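Drinking Water Notes: Reading the Masisside Spring Results

The March sampling round for the Masisside supply zone is complete, and the laboratory has returned all results. The zone serves 3,214 connections from the Sirna reservoir. This item covers the two parameters that moved since the winter round, free chlorine and manganese, and the change to the sampling procedure that takes effect with the next round.

Free chlorine at the far end of the network was lower than in winter. The drop was largest on the dead-end mains north of the pumping station, where water sits longest overnight. All readings stayed above the operating minimum. Virgil Pîrvu has adjusted the flushing schedule so that those mains are opened every 30 days until the water temperature falls again in the autumn. Residents on these streets may notice slight discoloration for an hour or two after flushing. Running the cold kitchen tap until it clears is enough. Avoid running hot water during that time, as sediment can settle in the heater tank.

Manganese rose at two of the reservoir sampling points and stayed flat everywhere else. The pattern fits seasonal turnover, when the deeper layers of the reservoir mix with the upper ones and bring dissolved metals within reach of the intake. The upper intake gate has been in use since the first high reading. Dagmar Kopecký will report on the filter media at the summer meeting, including whether the second bed should be replaced this year or next.

The procedural change concerns tap samples taken by households. Until now, the instructions asked for a first-draw sample only. From the next round, each participating household will take two: a first-draw sample after at least six hours without use, and a second after the tap has run for 60 seconds. The first shows what the water picks up from the fixture and the indoor plumbing. The second is closer to what arrives from the service line.

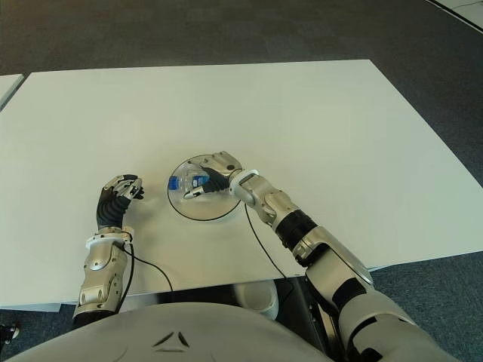
Aerators should stay on for both samples. Several kits came back last year with a note that the aerator had been removed and cleaned first, and those results could not be compared with the earlier ones. If a filter is fitted to the tap, use a different tap or set the filter to bypass, and write down which was done.

Kits can be collected from the Thoroddsen Street office in the morning. Return them the same day they are filled, with the time of each draw entered on the label. Questions about the forms go to Precious Malabanan. The full table of results is available at the office counter on request.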